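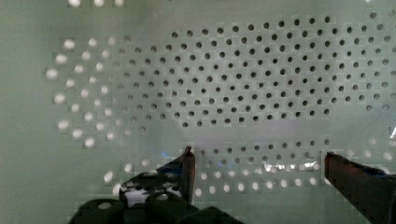
Why does a colander have holes?

To let the water out. There, you can go and have your tea.

Still reading? Good, because there is a bit more to it. A colander has one job, which is telling water and food apart. Water is runny, so it slips through any gap it meets. Peas are not runny, whatever your little brother does with them. Make the holes smaller than a pea and the water leaves while the peas stay behind.

Holes are often set out in rows that are shifted sideways, a bit like bees' honeycomb. That way you can fit plenty in and still have enough colander left to hold your dinner. Try drawing it with dots – 2 or 3 rows will do.
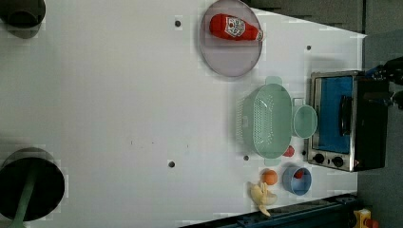

Now think about ketchup. It is thick and stubborn, and would rather sit in its bottle than join you for chips. Put a blob in a colander and it might hang about for ages before it oozed through. (Please think about this one. Don't do it.) Scientists call this thickness viscosity, a word worth saying loudly at mealtimes.

A plate has no holes at all, and most families like it that way.
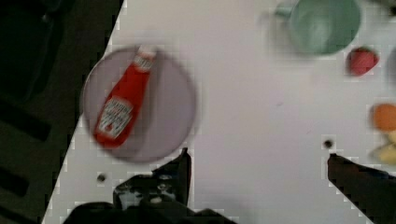 Ketchup on a plate, still in its bottle.

Next time someone drains the pasta, stand well back from the steam and watch the water go. Then offer to wash up. Grown-ups enjoy a surprise.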